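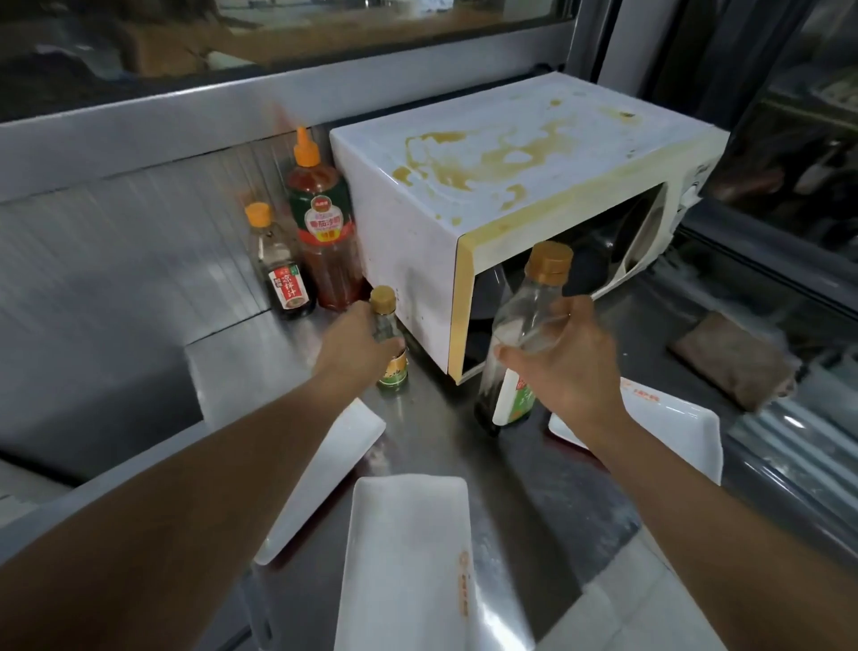
Can I still use my Daltent kitchen arm if the gripper opens by itself?
Stop using it and switch off the power at the wall until the finger spring is changed.

Daltent K6 replacement finger spring, part 1371

The first springs in the K6 gripper can lose their force after 12 months of daily work. The fingers then let go of bottles and plates, mostly when the arm turns to the side. We received the first reports in July. One glass bottle fell on a counter and broke. 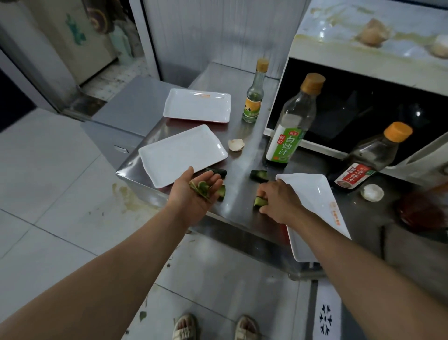

The new spring is made by Nyberg and is thicker than the old one. The set contains 3 springs and one small key. Please change all of them at the same time, also when only one feels weak. After the change, run the grip test with an empty plastic bottle before you lift glass.

Fits: K6 and K6 Hedis
Does not fit: Brumance grippers
Price: free for owners of the first version

Questions about the fault: Borghild Nygård, spare parts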